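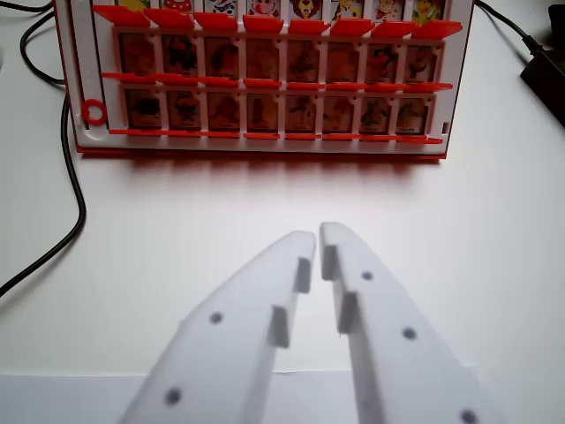
Flip-tile guessing games get their own checklist at Wokum because the hinges fail long before the plastic frame does, and the general toy sheet has only one line for moving parts. Use this one for any upright character board, single-sided or two-sided, at intake and again every March. Stand the board on a flat table with the character side facing the inspector and work from the top row down. On a red-and-white board with rows of eight, the red flaps form a ledge under each row, and a flap that is out of line with its neighbors can be picked out before anything is touched. Record the board under its shelf number, not under the game title, as several titles share one frame.

Print this page | E-mail this page

Home | Intake | Checklists | Spare Parts | Loan Desk | Contact

CHECKLIST 415 – UPRIGHT CHARACTER BOARDS

Section A. Frame and base

A1. Board stands without support on a level surface. Pass / Fail
Comment: Press lightly on one top corner. A small rock is acceptable. A board that walks across the table is not.

A2. No cracks at the corners or along the bottom rim. Pass / Fail
Comment: Hairline marks in white plastic are often mold lines. Run a fingernail across. If the nail catches, fail the item and send it to Spare Parts.

A3. Side panels seated along their full height. Pass / Fail
Comment: Check any channel or slot for grit. Dry brush only. Do not use solvent wipes near printed parts.

A4. Small clip-on parts present and firm. Pass / Fail / Not fitted
Comment: Rings, pegs and score markers go through the small parts gauge if they come off by hand. Anything that fits inside the gauge is bagged separately and the loan label changed to the older age group.

Section B. Flaps and hinges

B1. Every flap moves through its full travel. Pass / Fail
Comment: Operate each flap 10 times. Stop if it binds. Forcing a bound flap whitens the hinge pin and the part is then scrap.

B2. Flaps hold position when the board is tapped. Pass / Fail
Comment: One tap on the tabletop beside the base. Up to two flaps may drop on a used board. Three or more is a fail.

B3. No sharp edge on any flap. Pass / Fail
Comment: Outer corners wear first. Light burrs can be taken off with a nylon file. Note the row and position, counted from the left.

B4. Hinge pins intact at both ends. Pass / Fail
Comment: A flap with one good pin still flips and will pass B1. Look at the gap on each side. Uneven gaps mean a broken pin.
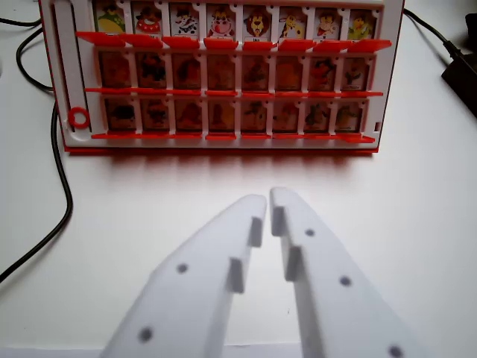

Can a board with one dead flap still go out on loan?
It can go out if the flap stays upright, has no sharp edge and is written on the loan label. A flap that hangs loose or has come off keeps the board on the repair shelf.

Section C. Character tiles

C1. All slots filled. Pass / Fail
Comment: A missing tile is a play fault, not a safety fault. Mark it in the last column and order from Plosero with the next batch.

C2. Tiles sit flat and do not slide out when the board is tilted. Pass / Fail
Comment: Tilt forward, then back. Warped cards are usually the result of storage near a radiator. Press under a flat weight overnight before replacing.

C3. Name labels readable at arm's length. Pass / Fail
Comment: Check under the room lights, with no hand lamp. Players do not have one either.

C4. Both sides of a two-sided board carry the same set. Pass / Fail / Not applicable
Comment: Mixed sets are common after returns. The Stoltance boards were the worst for this last year – four came back with animals on one side and clowns on the other.

Section D. Cleaning and storage

D1. Surfaces wiped with mild soap and a damp cloth. Done / Not done
Comment: Cards out first. Leave the frame open for 20 minutes before they go back in.

D2. Board stored closed or flat, nothing stacked on the flaps. Done / Not done
Comment: The deep McIntyre bins are suitable. The shallow ones press on the top row.

D3. Label updated with inspector's initials and result. Done / Not done

General comments
Of 2,845 items on the register, character boards are a small share but take up a large part of repair time, nearly all of it under B1 and B4. Inspectors have been marking B2 as a fail after striking the board itself. Tap the table. Boards failed this way since the last revision should be tested again before parts are ordered.

A fail in Section A or B holds the item. A fail in Section C alone does not.

This site uses cookies to remember your page settings. Accept | Manage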